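**Sorting utensils into open bins – how many bins, and what goes where?**

Posted by olham_kitchen

We're clearing out the utensil drawers in a shared kitchen in Olham and want to move everything into open plastic bins on the worktable. I have three bins so far, two larger ones and a small one. My first try was one kind of thing per bin: turner, knives, ladle. 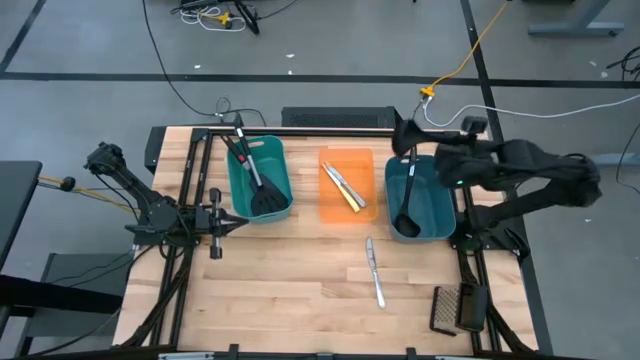
The trouble is the long handles. They stick up over the rim and get knocked whenever somebody reaches across. The shelf the bins will end up on is 640 mm wide with 90 mm to spare. Should I buy taller bins, or lay everything flat?

**Cladik**

Don't buy anything yet. Take everything out, put it on the table and sort by length first. Short things go in the small bin, long things in the big ones, handles all facing the same way. Knives should get their own bin whatever you decide. 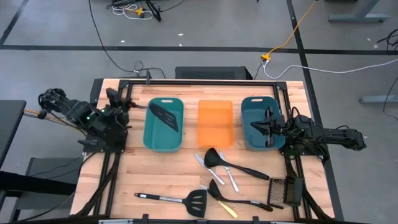

Bin color helps more than labels in a shared kitchen. People remember "knives are orange" after a day or two, and labels peel off in the wash. With a teal green bin on one side and a blue-teal one on the other, though, I'd expect mix-ups, so keep the orange one between them and use left and right for the rest. Handle cutouts are worth having too – you can pull the bin off the shelf with one hand.

Ladles are a pain in any bin. I hang mine on a rail.

**zultolis_home**

Taller bins. We had low ones and it was a mess by July.

**Lâm**

I would measure the longest handle before deciding. Ours stand up in the bins and it's fine, but the shelf above is high. If yours is low, lay them flat.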